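2021-01-07

Body style coding, parts database, carried on from before the break.

Cold in the unit, heater on its low setting, kettle working. Went back to the vehicle table, which has 2,406 rows and more opinions about what an estate is than I would have thought possible.

The trouble starts with the import from Jatum. Their list has a column called TYPE, and into it various hands have put body shape, number of doors, what the thing is for and in one case a colour. "Saloon", "4dr", "Taxi" and "Beige" all sit at the same level. Beige is a Mekonnen hatchback, for the record. I checked the chassis number.

Split TYPE into three columns this morning: shape, doors, use. Shape now has 8 permitted values: saloon, hatchback, estate, coupé, convertible, people carrier, van, pickup. Mirjam asked where the off-roaders had gone. I said an off-roader was an estate on tall springs. She said I could be the one to tell the customers that. Left it at 8 for the moment, with a tick box for four-wheel drive, and she has written "tall estate" on the whiteboard with a date next to it, presumably for use against me.

Ran the rules over the lot after lunch. Most rows fell into place. 39 did not, and went into a sheet of their own:

Trurkitz two-door with a rear hatch. Coupé in the brochure, hatchback if you go by the hinges. The tailgate struts are the same part as on the five-door, so for our purposes it is a hatchback, whatever the owner tells his friends.

Relow van with windows and a back seat. Van on the registration, people carrier on the insurance. Put it down as van and wrote the seat in the notes. The door seals decide it – they are van seals.

Pickup with a hard top bolted over the bed. Witold wants it called an estate. Witold owns one. No.

Saloon with a hatch. Looks like a saloon from every angle until somebody opens the boot and half the roof goes up with it. Hatchback again, and I expect letters.

Rule I have settled on, written here so that I can be held to it: if two shapes are possible, pick the one whose rear door parts fit. We sell parts. The shape field is there so the right seal goes in the right box, and it can be as rude as it likes to the marketing department.

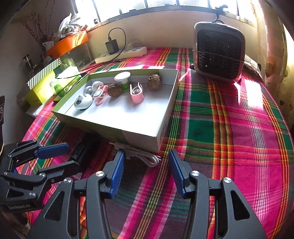

Tested the rule by pulling 100 old orders and seeing which seal it would have sent. Eight came out wrong, of which six were the same Trurkitz under different spellings (one of them "Truckits"). The remaining two are convertibles with a removable hard top, and I am not ready to think about those today.

To do: merge the Trurkitz spellings. Ask Jatum whether TYPE can be locked at their end before the February file. Look at the hard tops. Get Mirjam to take the date off the whiteboard, or find out what it means.

Stopped at half five. Backup copy of the old table is on the shared drive under "before", next to last year's "before". Do not open that one.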